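Besuch bei Unnithan in Altholm: Was kostet ein Erfassungsplatz?

Am Mittwoch, dem 16. August, waren wir mit sieben Leuten aus der Beschaffungsgruppe in Altholm. Anlass war die Haushaltsplanung für das kommende Jahr. Im Mai hatten wir beschlossen, für das Teilprojekt Plamgate eigene Arbeitsplätze zur Aufzeichnung von Handgriffen einzurichten, und seitdem lagen nur zwei Angebote auf dem Tisch, die sich kaum vergleichen ließen. Unnithan betreibt solche Plätze selbst und hatte angeboten, uns den laufenden Betrieb zu zeigen und über Preise zu sprechen.

Die Anfahrt mit der Regionalbahn ist unproblematisch, vom Bahnhof sind es 16 Minuten zu Fuß durch das Gewerbegebiet. Wer mit dem Auto kommt, muss das Kennzeichen vorher am Empfang melden. Empfangen hat uns Etelka Sárközi, die den Betrieb der Halle leitet. Von unserer Seite hat Ilse Hollmann das Gespräch geführt.

Der Rundgang begann im Lager. Dort stehen die Gegenstände für die Aufgaben in Kisten, sortiert nach Haushaltsbereich: Küche, Bad, Flur, Schreibtisch. Das Lager hatten wir in unserer Planung nicht vorgesehen. Unnithan führt derzeit 369 Gegenstände im Bestand, und Frau Sárközi rechnet mit regelmäßigem Ersatz, vor allem bei Textilien und bei allem, was Schnallen oder Verschlüsse hat. Gekauft wird im normalen Einzelhandel. Die Einzelbeträge sind klein, die Zeit für das Besorgen und Erfassen sollte man aber als eigene Position führen.

Danach gingen wir zu den Arbeitsplätzen. Gearbeitet wird mit von Hand geführten Greifern, einem je Hand. Ein Roboterarm wird für diesen Teil der Arbeit nicht gebraucht, und das war für uns der wichtigste Punkt des Tages, denn eines der beiden Angebote enthält zwei Arme ab dem ersten Monat. Unnithan hat die Arme erst im zweiten Jahr beschafft und würde es wieder so machen.

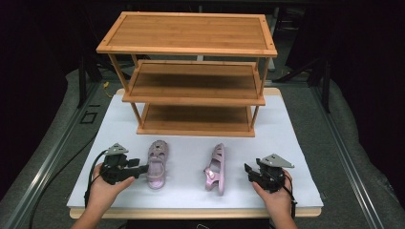

Arbeitsplatz mit zwei handgeführten Greifern, Kindersandalen und Schuhregal.

Die Tische sind einfach gehalten. Eine weiße Auflage auf einer Holzplatte genügt nach Auskunft von Frau Sárközi, teure Labortische seien hinausgeworfenes Geld. Mehr Aufwand steckt in der Umgebung: gepolsterter Boden, Metallschienen, Ständer, dunkle Vorhänge im Hintergrund. Die Vorhänge wurden nachgerüstet, nachdem das Tageslicht in den ersten Wochen Probleme gemacht hatte. Ilse Hollmann hat die Maße aufgenommen, sie liegen dem Protokoll bei.

Zu den Greifern haben wir länger gefragt. Sie sind mit Kabel angeschlossen. Eine kabellose Ausführung von Biltari wurde in Altholm geprüft, aber nicht bestellt; ausschlaggebend waren die Ladezeiten. Für die Kabel selbst empfiehlt man einen Vorrat von einem Satz je Platz. Sie verschleißen schneller als die Greifer, und die Lieferzeit lag zuletzt bei mehreren Wochen.

Beim Personal gehen die Zahlen auseinander. Unser Entwurf sah eine Person je Platz vor. In Altholm kommt auf zwei Plätze eine dritte Kraft, die Gegenstände wechselt, die Aufnahmen sichtet und fehlerhafte Durchgänge aussortiert. Geplant wird mit rund 194 verwertbaren Durchgängen je Platz und Woche. Neue Leute erreichen diesen Wert laut Frau Sárközi erst im zweiten Monat. In unserem Plan war die Einarbeitung mit einer Woche angesetzt, das muss korrigiert werden.

Nach der Mittagspause ging es um Wartung und Speicherplatz. Einen Wartungsvertrag für die Greifer hat Unnithan nicht, Reparaturen laufen nach Aufwand. Der Speicher wurde im ersten Jahr zweimal erweitert. Konkrete Beträge wollte man uns nur mündlich nennen, sie stehen deshalb nicht in diesem Bericht.

Für den Haushaltsentwurf schlagen wir folgende Änderungen vor:

Roboterarme aus dem ersten Jahr streichen und im zweiten Jahr neu bewerten.
Lagerraum und Ersatz für Gegenstände als eigene Position aufnehmen.
Eine zusätzliche Kraft je zwei Plätze einplanen.
Ersatzkabel gleich mit den Greifern bestellen.
Vorhänge und Beleuchtung vor der Einrichtung der Tische beauftragen.

Offen ist noch die Bodenfrage. Der Raum, der für Plamgate vorgesehen ist, hat Teppich, und ob die Schienen darauf verlegt werden können, muss die Hausverwaltung klären. Frau Sárközi schickt uns dazu die Montageanleitung. Beide Anbieter werden um ein überarbeitetes Angebot ohne Arme gebeten, die Anfrage übernimmt Ilse Hollmann.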